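Grestora Giving Station

The Grestora is a freestanding donation point for charities, community centres and places of worship. It takes card and phone payments, prints or emails a receipt, and keeps each gift tied to the appeal the donor picked. It is sold by Watberg and built to be left running in a foyer all day.

Most of the groups who buy it already have a collection tin and a donations page. The station sits between the two. A visitor touches the screen, picks an amount or types one in, and taps a card. If they want to add Gift Aid, the form comes up after the payment has gone through, so a person in a hurry can walk off without losing the donation.

Appeals and funds

You can show up to eight appeals on the home screen, each with its own title, short text and suggested amounts. Appeals can be given a start and end date. A youth club might run a summer camp fund until the end of May and have it drop off the screen by itself. Gifts made to a closed appeal by a standing link go to your general fund unless you choose another.

Shared stations are allowed. Two charities using the same building can have one Grestora between them, with separate payouts and separate reports. Each signs its own payment agreement -- we can't set this up on one agreement, even where the trustees are the same people.

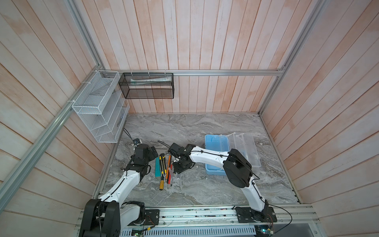

By Hằng Trương, product pages
Mar 8, 2024

What comes in the box

The standard kit has the station head, the floor stand, a weighted base, a power lead and a printed set-up guide. The head has an 11 inch touchscreen with the card reader fixed underneath. The counter version leaves out the stand and base and comes with a short bracket. Both use the same head, and you can change from one to the other later by ordering the missing parts.

The floor stand puts the middle of the screen at a height that suits most standing adults. For wheelchair users and children, order the low stand. It costs the same.

Connection

The station works over wifi or a network cable. We suggest the cable if there is a socket nearby. If the connection drops, the screen shows a notice and stops taking gifts until it is back. It doesn't store card details to try again later.

Reports

Reports can be downloaded as a spreadsheet at any time. They list the date, amount, appeal, fee and Gift Aid status. Drasunance users can send the same data straight into their donor records, matched by email address. Gifts with no email are entered as anonymous.

Hire and purchase

The station can be bought outright or hired by the month, with a shortest hire of two months. Hire includes repairs and a swap unit if yours can't be fixed on site. Bought stations carry a two-year warranty. More than 57 organisations now have one on hire, and several have moved to buying after their first annual appeal.

Delivery is to the door. The base is heavy and is packed separately, so please have someone there to help carry it in. For help with choosing a stand, ask for Khang Khương. For payment agreements and shared stations, ask for Athina Vasilakis.

Contact us | Delivery and returns | Copyright 2024 Watberg | Back to top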